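Skavthorpe Basket Sorting, Fault Subset
README (please read the part about the latch before you train on anything!)

Hi, and thanks for downloading this. Skavthorpe is my tabletop sorting set, and this folder is the part of it I'm least proud of and probably the most useful. It holds 270 episodes recorded with the wrist camera on, and 17 of them end in a protective stop. I kept those 17 in on purpose. Most sets I've used quietly drop the bad runs, and then you have no idea what a bad run looks like until your own arm does it to you on a Wednesday afternoon.

What the task is

Household stuff goes from the cloth into wicker baskets, one item at a time. The instruction string names the item and the basket, and the arm runs a policy I call Buvum (small, stubborn, mostly fine). The gripper controller is running Jollano, my own firmware fork, and that's where the trouble started. 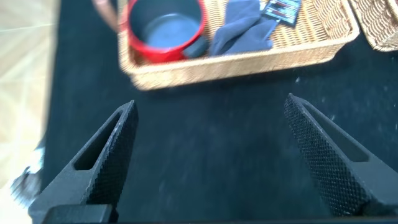 Wrist view, fingers open, basket with red pot and folded cloth ahead.

What went wrong

Short version: the grip force limit didn't latch. Jollano is supposed to read the limit from the config at startup and hold it until power-off. After a protective stop and a reset, it went back to the factory default and told me everything was fine. The log said limited, the motor said otherwise. I only caught it when I plotted motor current against the logged limit and the two lines had nothing to do with each other. Ugh.

So any episode recorded after a reset, up to the next full power cycle, may have been squeezing harder than its metadata claims. Those are marked limit_suspect = true. Please don't use them for anything force related. The images and joint angles are okay. 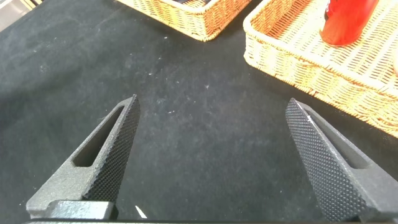

Wrist view over the black cloth, two baskets at the top, red object in the right one.

There were 2 separate faults, by the way, and I mixed them up for longer than I'd like to admit. The other one is the stop itself. The arm's collision check was comparing against a table height I'd measured before I put the cloth down, so low approaches sometimes tripped it for no good reason. Tripping it led to a reset, and the reset led to the force problem. One dumb offset feeding one dumb bug!

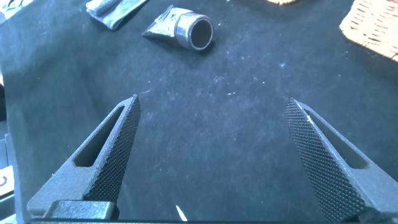 Low approaches are where the height offset really bites. A pot gives you plenty of room to grab it above the table, but small items make the fingertips go nearly all the way down, and then a few millimeters decide whether you get a grasp or a stop. The little metal fitting with the shiny ring end is the kind of target I mean, lying on its side on the cloth with hardly any height to it. If you're checking your own offset, test with something that flat and go down slowly, with a hand on the stop button.

Finding the affected runs

Each episode has a stop_events list and a reset_count. Episode 678 (the numbering carries over from the full set, so don't go looking for the first several hundred in this folder) is the one I'd open first. It has the height trip, the reset and the wrong force value all in a row, and the current plot next to it makes the whole mess pretty obvious.

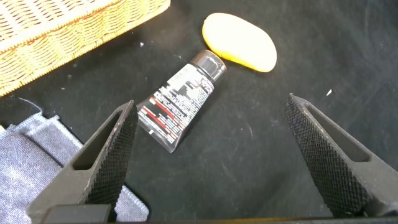 My force labels are per item, set by hand in the config, and I'd treat them as rough. Soft things and rigid things got different limits, and the failed latch wiped out that difference without a word. That matters a lot when a yellow sponge is sitting right beyond a cosmetic tube, as it is in this view, and you'd want the arm to treat them differently. If you want to relabel, use the motor_current column and skip grip_limit completely.

Fixed in the current firmware

Jollano now rereads the limit after every reset and refuses to move if the value doesn't match the config. The table height gets probed with the cloth on. I also put the Sundqvist checker script in the tools folder. It compares commanded and measured current and prints the bad time ranges, so run it on your own logs too if you borrowed my fork before February.

Known leftovers

Timestamps in stop_events are controller time, and the camera clock drifts a bit against it. I haven't corrected that. Lint on the cloth shows up as white specks, so watch out if you're doing small object detection.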